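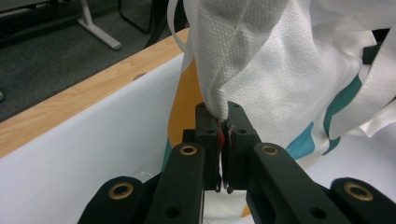 Geschirrtücher gehen muffig in den Schrank - was mache ich falsch?

Hallo zusammen, kurze Frage, hab nicht viel Zeit. Wir haben für die Küche neue große Tücher, weiß, so ein Gewebe mit feinem Gittermuster, und nach ein paar Wäschen riechen die komisch. Nicht schlimm, aber man merkts, wenn man sich das Gesicht dran abwischt. Auf dem Foto sieht man den Streifen in Blaugrün, der ist aufgedruckt, deshalb trau ich mich nicht mit 90 Grad ran. Und oben links hängt so eine schmale weiße Schlaufe - aufhängen daran oder lieber über die Stange? Gewaschen wird bei 40, Flüssigwaschmittel, Trommel meistens ziemlich voll. Trockner haben wir keinen. Wäscheständer steht im Flur. Etikett hab ich leider rausgeschnitten, war kratzig. Zweite Frage: wie faltet ihr so große Teile, damit sie in eine flache Schublade passen? Bei mir wirds immer ein Knäuel.

Danke schonmal
Marilou Agbayani, 2. Oktober 2024

Antwort 1

Einfach heißer waschen. Und Essig. Hatte ich auch mal, war dann weg.

Antwort 2 (von der Fragestellerin als hilfreich markiert)

Hi Marilou, ich arbeite in der Wäscherei bei Nulimside, wir haben jeden Tag Küchentücher, also mal der Reihe nach.

Geruch: zu volle Trommel plus 40 Grad plus Flüssigwaschmittel, da hast du alles beisammen. Flüssig hat keine Bleiche drin. Für Weißes Vollwaschmittel als Pulver nehmen. Trommel höchstens dreiviertel voll, Hand muss oben noch reinpassen. 60 Grad reicht völlig, 90 brauchst du nicht.

Druck: die meisten Aufdrucke auf Küchentextil halten 60 aus, aber ohne Etikett weiß mans halt nicht. Nimm ein Tuch, wasch es zweimal auf 60 und leg es neben ein anderes. Wenn der Streifen blasser ist, bleibst du bei 40 und weichst vorher ein - Sauerstoffbleiche, lauwarmes Wasser, ein paar Stunden. Steht auf der Packung wieviel. Auch das erst an einem Tuch testen. Chlor bitte nicht, und schon gar nicht mit Essig zusammen!!

Schlaufe: ist für den Haken, wenn das Tuch trocken ist oder nur kurz benutzt wurde. Nass würd ich so ein großes Teil nie an der Schlaufe trocknen, da hängt alles in Falten übereinander und innen bleibts feucht. Über zwei Stangen vom Ständer, glatt gezogen. Flur ist nicht ideal, Tür auf oder Fenster kippen.

Benutzte Tücher nicht feucht in den Wäschekorb! Erst trocknen lassen, dann rein. Das ist bei vielen der eigentliche Fehler.

Falten: längs auf die Hälfte, nochmal längs, dann von beiden Enden zur Mitte und zuklappen. Hochkant in die Schublade stellen, dann siehst du jedes. Bei flachen Schubladen lieber rollen. Vorher an den Ecken fassen und einmal kräftig ausschlagen, nicht in der Mitte packen, sonst hast du wieder dein Knäuel.

Gruß
Jericho Baluyot

Antwort 3

Zum Essig oben: bei mir ist davon die Gummidichtung an der Maschine hart geworden, jedenfalls meinte das der Monteur. Nehm jetzt Zitronensäure, aber nur zum Entkalken und kalt. Schau auch mal ins Flusensieb und ins Waschmittelfach, da saß bei uns der Mief. Fach ganz rausziehen, geht meistens mit so nem Drücker hinten.
Schubladen weiß ich nicht, wir haben Haken.

Kontakt - Impressum - © Nodar Haushaltsforum - Nach oben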